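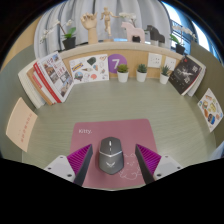
April 6, 2021

Phantom braking, continued. The shuttle still stops dead for nothing just past the gate at the Lazarević lot, and it still refuses to do it when anyone senior is riding. Efa had it happen on her first lap of the morning with a full cup of tea. I have added "tea" to the list of things the planner doesn't model.

Where we left it: the stop is a real brake request from the planner, and the safety controller is doing what it's told. Kiyoshi settled that before the weekend by reading the bus traffic line by line, a way to spend an evening that I would recommend only to Kiyoshi. So the planner believes there's an object in the lane. The Hodeck camera stack sees nothing, lidar sees nothing, and the Stulitz front radar sees something with great confidence for a moment and then forgets it ever said so.

**Theory A, the drain grate.** Everyone's favorite, mine included. Radar likes metal, there is a metal grate, done. Natnael laid the rubber stable mat over it and we drove laps. Stopped anyway. We pulled the mat off and drove more laps. Stopped on some of those and not on others. Moved the whole lane line over a shuttle's width so the grate was well outside the path. Stopped. I'm prepared to apologize to the grate.

**Theory B, the gate itself.** The gate post is a lovely reflector and we pass close to it while turning. If the heading is a little off when the radar return gets projected into the map, the post lands in the lane in front of us. This fits much better. It also fits the fact that it almost never happens going the other way, where we come at the post straight on and any heading error hardly matters.

The trouble with B is that our heading is good. I have spent a lot of this year saying so in meetings. Vasilis pulled the heading estimate for the bad laps and it sits on top of the survey track. He did this slightly more cheerfully than I'd have liked, having been against B from the start.

**Theory C, time.** If heading is good and the return is good, then the remaining way to put a gate post in the road is to use good heading from the wrong moment. While the shuttle is turning, old radar data projected with new heading will swing everything sideways. Driving straight, you'd never notice.

So: went through log 1314 in Bosis, which is the cleanest bad lap we have. Compared the radar's own timestamps to the arrival times at the logger. For most of the lap the gap is steady and dull. Then just before the gate it jumps by 16 ms, stays there through the turn, and is pulled back to normal a while later when the sync routine gets around to it.

That isn't much. I did the sum on the back of the delivery note, and at our turning speed it shifts the post by hardly anything. Not enough to put it in the lane. I had already told Zdenka we'd found it, naturally.

Zdenka, to her credit, asked the question I should have asked, which was whether the jump in *arrival* was the same as the error in the *stamp*. It isn't. After the jump the radar restarts its tracker, and for a moment the first tracks out of it carry the stamp of the last good cycle before the restart. Those are a good deal older than the gap suggests. Bosis shows the gap by default and hides the cycle counter two menus down, under a tab labeled "Advanced," where they also keep the unit settings and, I assume, the silver.

With the stale stamps the post does land in the lane. Plotted it. It lands almost exactly where the planner says the object is. Zdenka has put the plot up over the coffee machine.

**Why does the radar restart there?**

Power, we think. The radar hangs off the 12 V auxiliary line along with the cabin heater fan, the door motors and the screen that tells passengers the name of the stop. Our door logic pre-arms the door motor as the shuttle comes through the gate, so the doors open promptly at the stop. The pre-arm gives the motor a short kick to take up the slack in the belt. Heater fan on, screen on, door kick, and the line dips.

Put the scope on it in the bay. With the fan off, the dip is nothing. With the fan on full, it goes low enough to be interesting. It also explains the senior visitors: we always turn the fan off for them so they can hear us explaining how smooth the ride is. Efa had it on full this morning since the bay was freezing.

Caveats, before I get carried away again:

- We've seen the dip in the bay and the restart in the log. We haven't seen both in the same run. The scope lives on mains power and the shuttle, regrettably, moves.
- The Stulitz datasheet says the radar should ride through a dip of this size. Either ours is deeper at the connector than at the fuse box where I clipped on, or the datasheet was written by an optimist. I'd bet on the connector. It was crimped by me.
- I haven't explained the few stops away from the gate. Kiyoshi thinks some of them are plain pedestrians. Worth checking that we're not trying to debug the shuttle out of stopping for people.

**Tried in the afternoon.** Moved the radar feed to the spare output on the clean side, using a temporary lead with a fuse, routed along the sill and taped down. Natnael wrote DO NOT TIDY on the tape. Fan on full, screen on, door pre-arm on. Drove until the light went. No phantom stop at the gate. The timestamp gap stayed flat through every lap I've opened so far, which isn't all of them.

Then swapped back to the original feed for a last go, same settings. It stopped at the gate on the second lap and threw my notebook under the seat. Never been so pleased to be thrown forward.

I'd like a proper batch on each wiring, run by somebody who doesn't care how it comes out. That rules out me and, for different reasons, Vasilis.

**Software side.** Whatever we do with the wiring, the planner shouldn't accept a track stamped before a restart. Kiyoshi has a small change that drops any radar track whose cycle counter has gone backward. It's short enough to read over lunch and I've read it; there's one thing I want changed. At present it drops the tracks silently. Please make it log something. I don't want to learn in October that the radar has been restarting all summer and we've been politely looking the other way. Also needs thought: for the moment after a restart we have no radar, and the speed limit ought to come down until it's back. Efa will write that up for the safety file, as the file is hers and she guards it.

**Asked Hodeck** whether their reference wiring puts the radar on the auxiliary line. Their answer was that it depends. Asked on what. Waiting.

Parts: Natnael has about a meter of the shielded cable left, enough for one shuttle if I measure properly and neither if I don't. Ordered more. The proper connector has a lead time that I read twice and then closed the page.

Next:

1. Re-crimp the radar connector. Somebody else to crimp, me to hand over the tool.
2. Battery-powered logger on the radar pins, so dip and restart end up in one file.
3. Same laps with the second shuttle, unmodified. If it has the same fault and has simply been too well mannered to mention it, I want to know before we change anything.
4. Natnael to delay the door pre-arm until we're straight. Costs the passengers a moment at the stop. They can read the screen.
5. Take the mat back to the stable. They've asked.

Temporary lead stays in overnight. Key is out, battery is on the charger, fan is OFF. The log upload was still crawling when I left the bay, so leave that machine alone until it's done.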